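right, thread time. I've been trying to learn to touch type since January and I have Opinions

1/ I've typed with two fingers and a thumb my whole adult life. Fast enough for emails, hopeless for anything longer. My neck was always bent because I had to look down. So I signed up for Nudo, which is one of those free typing course sites

2/ Nudo starts you on the home row and keeps you there for AGES. asdf jkl; asdf jkl; until you see it when you shut your eyes. I hated it, then I skipped ahead, then I had to go back and do it properly. Don't skip ahead

3/ first week I dropped to a speed so slow I was answering work messages with a thumbs up to avoid typing words 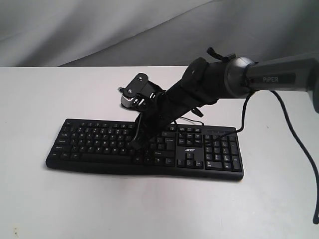
full-size Acer, number pad and all

4/ the little finger is the problem. Mine had clearly never done a day's work. Q, A and Z on the left are still my worst keys and I will go to some lengths to avoid the word "quiz" – sorry, had to type it just then, took me two goes

5/ tried Nirko as well, the one where you type out bits of old novels. Much nicer than drills! Though it marks you down for every missed comma and Victorian writers loved a comma. One paragraph I did was 185 words and a single sentence

6/ things that did help: a tea towel over my hands (looks daft, works), short goes before breakfast, and turning off the live speed counter. Watching that number go down mid-sentence made me tense up every time

7/ I've now done 1,537 practice lines according to my profile page. I can type this thread without looking, apart from the numbers, which I still hunt for like a pigeon

8/ next up is the number row, wish me luck. If anyone's got a course that teaches brackets and symbols without being deadly dull, please send it my way – I'm up to 6 tabs of recommendations and they all look the same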